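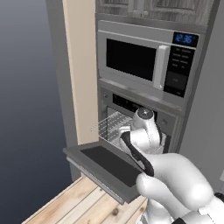

About Panico

Welcome, and thank you for stopping by. We are Panico, a small cookery school on the hill side of Mastton, and we have been teaching people to make their own suppers for 16 years now. Most of our students arrive saying they can't cook. We have learnt to nod politely and hand them an onion.

The school was started by Ákos Győri, who had spent a good part of his working life in hotel kitchens and had grown rather tired of cooking for people he never met. He took the lease on an old draper's shop in Beaulieu Street, painted it himself (not very well — you can still find the first coat behind the coat hooks) and put a card in the window offering a bread class on Saturday mornings. Four people came. Two of them are still with us, one as a teacher and the other as a student who insists she hasn't finished learning yet.

These days we run 19 courses over the year. Bread is still the one we are best known for, and the sourdough weekends do fill up early, but there is plenty besides: soups and stews in the colder months, pastry, everyday vegetarian cooking, a short course on fish that begins with a trip to the market at Civenport, and our First Kitchen evenings for young people about to leave home. Those evenings are great fun and quite noisy! We cover eggs, rice, a decent tomato sauce, a roast chicken and what to do with the rest of it on Monday.

Our classes are small, and everyone cooks. We don't go in for long demonstrations where you sit on a stool and take notes, though Ákos has been known to wander off into a story about dumplings and may need to be steered gently back to the stove. Recipes are printed out for you to take home, along with whatever you have made, so do bring a tub or two with lids that fit.

You don't need any special equipment or any experience at all. We try to teach with the sort of things people already have in their cupboards, and if a recipe calls for something unusual we will tell you what to use in its place. Please let us know about allergies when you book, and we will happily change the menu where we can.

In July we hold our open afternoon, with tea, far too much cake and a chance to meet the teachers and have a look round before you choose a course. There is no need to book for that, just come along when it suits you. Children are very welcome, and so are grandparents.

If you would like to ask anything beforehand, ring the school or drop us a line through the contact page. We are usually in the middle of washing up, but we will get back to you the same day.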